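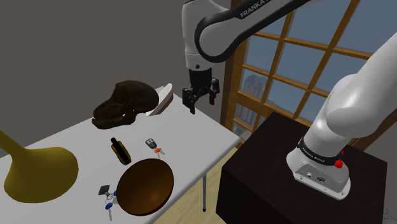

Can we pass the Pumora tabletop kit for trial use before the pedestal bolts get their second torque check? Not for powered runs — the sim work can go ahead, the real arm stays locked out until Finlay signs.

search this site Go advanced

Equipment > Robot arms > Inspection sheets > Pumora kit review

Checked by: Dilruba Jayawardena, April 24, 2021
Kit serial ends 829. Supplier Clultano.

1. Sim scene loads, arm on its own pedestal beside the table — OK. Gripper opens with nothing in it.
2. Scene objects — OK. Skull, bowl, small bottle, both sets of keys all load. Keys will be a pain to pick, try the bowl first.
3. Clearance, base to table edge — OK in sim. Measure again on the real floor, the drawing is from October.
4. E-stop — FAIL. Button fine, cable too short to reach the operator seat. Clultano sending a 5 meter one.
5. Pedestal bolts — 3 done, last one turns freely. Needs a new insert.
6. Speed limit in software — OK but it resets after a restart!! Put a note on the screen.
7. Gripper finger pads — slight wear on teh loaner set. Pass for now.
8. Manual — 47 pages, page on lockout missing. Asked twice.
9. Door sign and floor tape — not done. Jorkwood has the tape.

Result: hold. Recheck 4, 5 and 8 only, rest can stand.

Finlay Geddes — agree on hold. Wouldnt pay for the service plan untill the manual is complete.

Contact the equipment desk | © Jorkwood | Back to top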